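Tipps aus der Werkstatt: Greifbeispiele sammeln, ohne die Nerven zu verlieren

Küche, Keller, Werkbank: Startseite > Basteln und Automatisieren > Lesezeit: eine Tasse Kaffee

Seit ich im Juli erwähnt habe, dass bei mir jetzt ein Roboterarm Küchensachen sortieren lernen soll, bekomme ich ständig dieselbe Frage: Wie bringt man so einem Ding überhaupt etwas bei? Ganz ehrlich, mit sehr viel Vormachen. Man führt den Arm von Hand oder per Fernsteuerung durch die Aufgabe, zeichnet alles auf, räumt den Tisch um, macht es nochmal, räumt wieder um, und irgendwann hat man genug Durchgänge beisammen, dass sich das Trainieren lohnt. Klingt stumpf, ist es manchmal auch, aber ich mag es inzwischen fast so gern wie Brotbacken (da wartet man ja auch die meiste Zeit).

Ich habe mir über die Monate ein paar Kniffe angewöhnt, die ich gern vorher gekannt hätte. Einiges davon ist reine Haushaltsordnung und hilft auch denen, die nur ihre Schubladen in den Griff bekommen wollen.

Erst der Tisch, dann der Rechner

Mein größter Anfängerfehler war, alles am Bildschirm zu planen und dann an einem klebrigen Tisch zu sitzen. Also: Platte abwischen, trocknen lassen, nochmal mit einem fusselfreien Tuch drüber. Ich nehme warmes Wasser mit einem Tropfen Spülmittel, mehr braucht es nicht. Glasreiniger lasse ich weg, der hat bei mir Schlieren hinterlassen, und die sieht man auf den Aufnahmen als helle Flecken, die je nach Tageszeit wandern. Ganz toll, wenn man das erst nach einem halben Tag merkt!

Eine weiße Platte ist wunderbar für kräftige Farben und eine Gemeinheit für alles Helle. Helle Nudeln, weiße Deckel, cremefarbene Löffel: Da muss das Licht stimmen. Ich arbeite mit zwei Lampen von schräg oben, beide mit Backpapier davor. Ja, Backpapier. Aber bitte nur bei LED-Lampen, die nicht heiß werden, und mit ordentlich Abstand. Bei Halogenstrahlern hat Papier nichts verloren.

Das Fenster mache ich mit einem alten Bettlaken zu, wenn die Sonne direkt auf die Platte fällt. An bewölkten Tagen lasse ich es offen, ein bisschen Abwechslung im Licht schadet dem Lernen nämlich nicht. Nur mitten in einem Durchgang sollte es nicht umspringen.

Spielzeug statt Obstkorb

Ich habe mit echten Erdbeeren angefangen. Bitte nicht nachmachen! Nach dem vierten Greifversuch war das Marmelade, und die Finger des Greifers durfte ich mit dem Wattestäbchen saubermachen. Danach bin ich auf Spielzeugessen umgestiegen, das Zeug aus der Kinderküche. Es hält still, es fault nicht, und man kann es in die Waschschüssel werfen.

Beim Kaufen drücke ich jedes Teil einmal kräftig. Weiche Teile, die wieder in Form springen, verzeihen einen schiefen Griff, harte flutschen gern weg und rollen unter den Herd. Ich habe absichtlich beides in der Kiste. Die Teile von Plandley sind mir die liebsten, bei denen von Lulham hat sich nach einer Weile die Farbe gelöst. Kann aber auch an meinem Waschwasser gelegen haben, da war ich zeitweise etwas großzügig mit dem Spüli.

Echtes Geschirr mische ich trotzdem dazu, vor allem Siebe, Schüsseln und Messbecher. Keine Lieblingsstücke, versteht sich. Vom Flohmarkt, für ein paar Münzen, und wenn der Arm mal zu fest hinlangt, ist es nicht das Sieb von der Oma.

Vollstellen mit Verstand

Ein Tisch mit einem einzigen Teil drauf ist bequem, aber dann lernt das System auch nur bequeme Tische. Ich stelle also lieber zu voll als zu leer und baue von groß nach klein auf: Zuerst kommen Pfannen und Töpfe an den Rand, dann Sieb und Teller in die Mitte, zuletzt der Kleinkram in die Lücken. So muss ich nicht über die Erdbeeren hinweg mit der Pfanne hantieren. Zwischen den großen Sachen lasse ich Platz für die Greiferfinger, jedenfalls meistens. Manchmal schiebe ich auch mit Absicht etwas zu dicht zusammen, wie es halt in jeder Spüle aussieht.

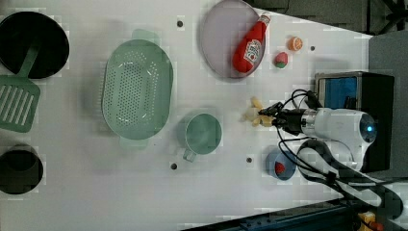 Voller Tisch beim Aufzeichnen: Ketchup liegend auf dem Teller, eine Erdbeere daneben, eine im blauen Schälchen.

Zwei gleiche Teile an verschiedenen Stellen sind übrigens mein Lieblingstrick. Liegt eine Erdbeere frei auf dem Tisch und die andere schon in einer Schüssel, dann muss die Anweisung klar sein: Welche denn nun? „Nimm die Erdbeere“ reicht da nicht. Ich schreibe dann „die Erdbeere aus der blauen Schüssel“ oder „die Erdbeere neben dem Teller“, und zwar bevor ich loslege. Hinterher weiß ich es garantiert nicht mehr.

Flaschen lege ich gern hin. Eine liegende Flasche ist für einen Greifer mit zwei Fingern eine ganz andere Nummer als eine stehende, und auf einem Teller mit Rand rollt sie wenigstens nicht gleich davon. Vorher Deckel zudrehen und einmal über der Spüle schütteln! Ich sage nur: weiße Tischplatte.

Kabel, das leidige Thema

Kabel am Arm brauchen Luft. Meine ersten habe ich so stramm festgezurrt, dass beim Drehen des Handgelenks ein Stecker rausgerutscht ist, und zwar jedes Mal erst kurz vor Schluss. Jetzt lasse ich großzügige Bögen stehen und befestige sie mit Klettband statt mit Kabelbinder, dann kann ich nachjustieren. Vor dem ersten Durchgang fahre ich den Arm einmal langsam in alle Ecken und schaue nur auf die Kabel. Hängen sie so tief, dass sie einen Becher mitnehmen könnten, kommt noch ein Klettband dran.

Und Finger weg vom Tisch, solange der Arm fährt. Auch wenn er langsam ist, auch wenn nur schnell die Nudel zurechtgerückt werden müsste. Not-Aus in Reichweite der freien Hand, lange Haare zusammenbinden, Kaffeetasse auf ein anderes Möbel.

Wie viele Durchgänge?

Mein Pensum sind 30 am Stück, danach ist Pause. Früher habe ich einfach weitergemacht, bis mir die Augen zufielen, und beim Anschauen gesehen, wie schlampig meine Bewegungen wurden: kleine Zitterer, unnötige Umwege, einmal habe ich den Greifer glatt im leeren Sieb geparkt. Das lernt die Maschine ja alles mit!

Für eine Aufgabe wie „Pommes in die Schüssel“ ziele ich auf 200 brauchbare Durchgänge. Ob das bei euch reicht, hängt von der Aufgabe und vom Modell ab, da möchte ich niemandem etwas versprechen. Tarcísio Figueiredo, mit dem ich mich beim Aufzeichnen abwechsle, käme gern mit weniger aus und legt dafür den Tisch nach jedem Durchgang komplett neu. Mir ist das zu anstrengend, ich verschiebe jedes Mal drei Sachen und baue nach der Pause alles um. Tauscht euch beim Steuern auf jeden Fall ab, wenn ihr könnt. Er greift fast immer von der Seite, ich von oben, und beides zusammen gibt einen hübsch gemischten Satz.

Misslungene Griffe werfe ich nicht weg. Wenn mir ein Teil aus den Fingern fällt und ich es gleich wieder aufnehme, bleibt der Durchgang drin und bekommt den Vermerk „Nachgriff“. Fällt es auf den Boden, breche ich ab und lege die Aufnahme in einen eigenen Ordner. Der ist gut gefüllt.

Zettelwirtschaft

Ich führe ein Schulheft. Am Rechner gibt es natürlich auch eine Liste, aber das Heft liegt neben mir und stürzt nicht ab. Pro Durchgang eine Zeile: Nummer, Anweisung im Wortlaut, wer gesteuert hat, was schiefging. Sieht bei mir so aus:

17, Pommes in die blaue Schüssel, ich, gut
18, Orange auf den Teller, T., Nachgriff
19, Erdbeere ins Sieb, T., gut, Lampe links flackert
20, Abbruch, Orange unterm Herd

Wichtig ist, dass ein Ding immer denselben Namen behält. Bei uns hieß das Sieb eine Zeit lang Sieb, Seiher, Nudelsieb und „das Grüne“, und ich habe einen ganzen Abend damit verbracht, das geradezuziehen. Seitdem klebt innen im Kistendeckel eine Namensliste.

Aufräumen und Putzen

Die Spielsachen kommen in lauwarmes Wasser, kurz durchwalken, auf einem Geschirrtuch ausbreiten. Hohle Teile ausdrücken und mit dem Loch nach unten legen, sonst tropft es beim nächsten Mal mitten in die Aufnahme. In die Spülmaschine gebe ich sie nicht mehr, die Pommes von Zandia kamen etwas wellig wieder heraus.

Die Greiferfinger wische ich mit einem leicht feuchten Mikrofasertuch ab, natürlich bei ausgeschaltetem Arm. Fettige Finger rutschen, und Fett kommt schneller drauf, als man denkt, wenn die Pfanne vorher doch noch schnell für Rührei herhalten musste.

Gelagert wird alles in 3 Kisten: Großes, Kleines, Rundes. Das Runde extra, weil es sonst beim Auspacken davonkullert.

Aus den Kommentaren

Raffaele Caruso fragt, ob man statt der weißen Platte auch eine Tischdecke nehmen kann. Kann man, aber bitte feststecken oder mit Klammern straffziehen. Bei mir hat der Greifer den Stoff mitgefasst und das halbe Gedeck verschoben. Besser fand ich eine abwaschbare Matte von Valentini, die liegt flach und lässt sich zwischen zwei Runden schnell austauschen.

Wer noch einen Trick gegen Schatten von hohen Töpfen hat: gern unten reinschreiben, ich probiere gerade mit einer dritten Lampe herum und bin noch nicht zufrieden.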